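Preparing a Mixed-Item Storage Bin

The following procedure applies to all gray storage bins issued by Davura for mixed small items. Allow 20 minutes per bin.

Step 1. Remove any remaining contents and place them on a clean table. Discard broken items and record their numbers on Form 108.

Step 2. Wipe the walls from top to bottom with a damp cloth, then the floor. Zemex cleaner may be used on stubborn marks. Scuffs and scrapes that remain after wiping are acceptable. Cracks are not - report them to the Supply Office, Room 506.

Step 3. Lay flat items first. Cases should be closed and placed directly on the floor of the bin, with space left on all sides.

Step 4. Add cups and small pots. Plastic cups may be laid on their sides. Do not nest them, as nested cups are difficult to separate and are often counted as one.
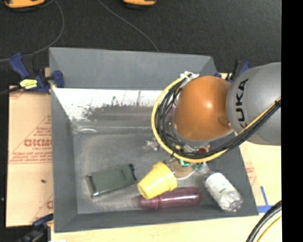 Step 5. Check the load before the bin is returned to the shelf. Items should lie in a single layer and no item should stand higher than the walls. The total weight may not exceed 20 pounds.

Step 6. Attach an Amine label to the short side and write the bin number in block letters. Labels are sold in packs of 80 and may be requested from the Supply Office on Tuesday mornings.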